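How to trace an old airliner's history without fooling yourself

Posted Jun 22, 2022 by Stela Anghel

Every few months someone sends me a photo of a stored jet and a potted biography to go with it, and most of those biographies fall over as soon as you lean on them. The guides going around tell you to type the registration into a search box and copy out what comes back. I don't think much of that method, and I'll set out the slower one.

Step 1. Find the constructor's number

Registrations move. An airframe can wear half a dozen over its life, and some countries hand the same letters to a second aircraft once the first is gone. The constructor's number stays put. Look for the manufacturer's data plate, often near a forward door, or get the number from a register entry that quotes it. If all you have is a registration, write down the date of the sighting beside it. Without a date it's close to useless.

Step 2. Go to the national registers first

Many civil aviation authorities publish some form of their current register, and a few have scanned the old ledgers. Read the actual entry. Note the date of registration, the date of cancellation and the reason given. "Exported" tells you what the paperwork said. The aeroplane may have sat on the same patch of grass for another two years. 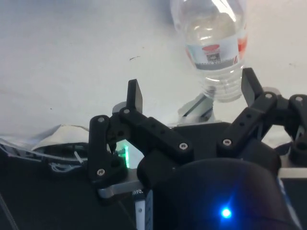
Be careful with delivery dates too. First flight, handover and entry into service are three separate events, and hobby websites mix them up constantly. When two sources disagree by a few weeks, that's often all it is.

Step 3. Treat enthusiast databases as leads

I use them every day and I trust them about as far as the fence. They copy from one another. I once found the same wrong storage date on 3 sites, and all of them went back to a typing error in a single club newsletter from October. Three listings, one source. If a database doesn't say where an entry came from, put a question mark beside it in your notes.

Step 4. Check the photographs

Captions are written years later by people going through boxes of slides. Ignore the caption to begin with and look at the aircraft: cheatline, titles, door markings, engine fit, aerials. Hideaki Imai has 25 albums of ramp shots and still found he'd swapped two airports for most of one trip. Film processing dates stamped on slide mounts are handy, but they only give you the latest the picture could have been taken.

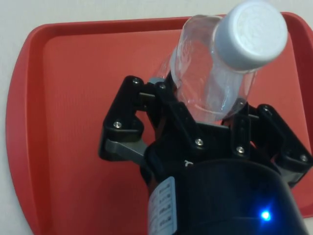 Repainted aircraft are the worst trap. A lease return can fly for months in the old colours with the titles painted out, and people will swear it was still with the former airline.

Step 5. Write it up with the gaps left in

Use one line per event, with date, place, operator and source. Where you don't know, say "unknown". Don't smooth it over with "probably stored" – somebody will drop the "probably" the next time it's copied.

Is it worth paying for a records service? Maybe, if you've got a long list to work through. For a single airframe I'd try the registers and a decent aviation library before handing over any money, and I'd ask to see a sample entry with its sources first.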